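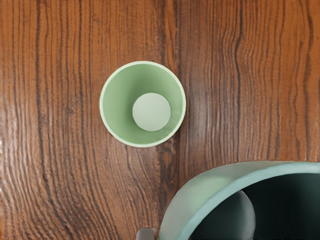
Green cups, one on a wooden table and one held by a gripper, simulated, seen from above

Community help > Home and workshop > Robots and automation

Can a machine clear cups off a table yet?

Kyriaki Xenos
I run a small tea room in Priston and we clear 200 cups on a busy Tuesday. I keep seeing clips of robot arms picking up crockery. Is any of it ready for a place like mine, or is it still lab work? Plain plastic cups would be fine, no handles.

Chandrasekhar Kamath
Partly. One cup on a bare table is about as easy as it gets, and a decent arm will manage that. Stacking one inside another is harder — the rim has to line up and the fingers hide part of the view. In simulation I got 90 out of a hundred. On a real bench with the same cups it dropped to 6 in ten, mostly from slipping. Add spoons, napkins and half a cup of cold tea and I wouldn't trust it near customers.

Edit Szabó
No. Get a trolley.

Krishnamoorthy Kurian
Agree with Chandrasekhar on the stacking. If you can bring the cups to one fixed spot, a fixed arm loading a rack is worth pricing up. We looked at it for our canteen in February and left it, as it took 3 times as long as a person.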